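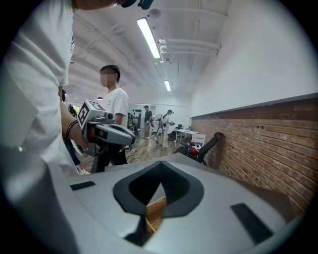

Residents of Gornthorpe are asked to launder light-colored cotton separately from dark items. Dye released by dark fabric settles on pale cloth and is difficult to remove once it has been through the dryer. A plain white T-shirt worn with black trousers should therefore go into two loads - the shirt in warm water, the trousers turned inside out in cold. Underarm marks may be treated with a paste of 2 parts baking soda to 1 part water, left for an hour before washing.

Machines in the Skorkthorpe wing accept loads of up to 9 pounds. Overfilled drums do not rinse properly and leave detergent on the cloth. Powder should be placed in the drawer, never directly on the clothes.

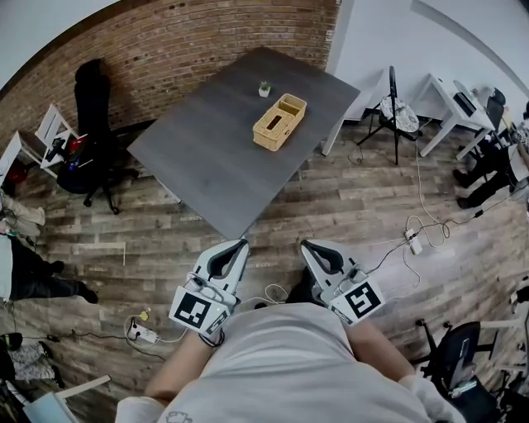

Liquid detergent may be poured into the drum before the clothes are added. Fabric softener is not recommended for towels, as it reduces absorbency. Lint screens must be cleared after each dryer cycle. The laundry room closes at 10 p.m., and on Saturday at 8 p.m.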